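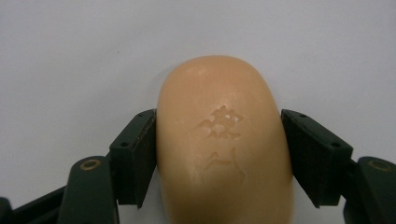 June 20, 2026

I switched the house back to bar soap in the spring, and a few people have asked how it's going, so I'm writing it up. Mostly it's going fine. We had used pump bottles for years and I got tired of buying them and of the sticky ring they leave by the faucet.

What surprised me is how long a bar lasts if it gets to dry out between uses. The first one I put in a flat ceramic saucer, and it turned to jelly on the underside within a week. Linnea Ljungberg, who I used to share an apartment with, told me to get a dish with ridges and a drain hole. I did, and the second bar lasted 40 days in the downstairs bathroom, with two of us washing our hands there.

I like soaps with a name or some characters pressed into them. The lettering is the first thing to wear down, so it works as a kind of gauge. Once I can't make it out by touch anymore, I put a new bar on the shopping list. Old ones get stuck onto the back of the new one while both are wet. It holds most of the time.

The soap without much scent has been easier to live with. We had a very strong lavender one in the hall closet and all the towels picked it up. Samuel wouldn't use them.

The other half of the switch is sponges. I buy the plain kind with a scrubbing side and a foam side and keep one for dishes and one for everything else. The dish one gets changed every other week. When it's done at the sink it gets a corner snipped off, and then it's the cleaning sponge until it falls apart.

The cleaning sponge plus a little bar soap takes care of most white surfaces. I wet the foam side, rub it across the bar twice, wring it out and wipe. I only turn it over to the scrubbing side for marks that stay put, and I go easy, having dulled a patch of the bathroom shelf last year by leaning on it. Then a second wipe with plain water, or the soap dries to a film and you have to do it over.
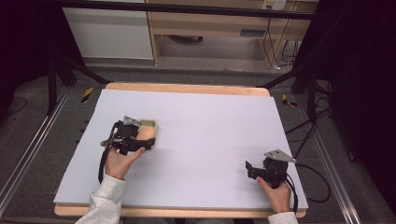
What I'm still working out

The kitchen sink. A bar there gets splashed all day and never dries, whatever dish it sits in. I may go back to a bottle for that one spot.

Travel, too. I took a bar to Zikovcombe in a sandwich bag and it came home as paste. There's a tin with a lid I want to try when we go again in July.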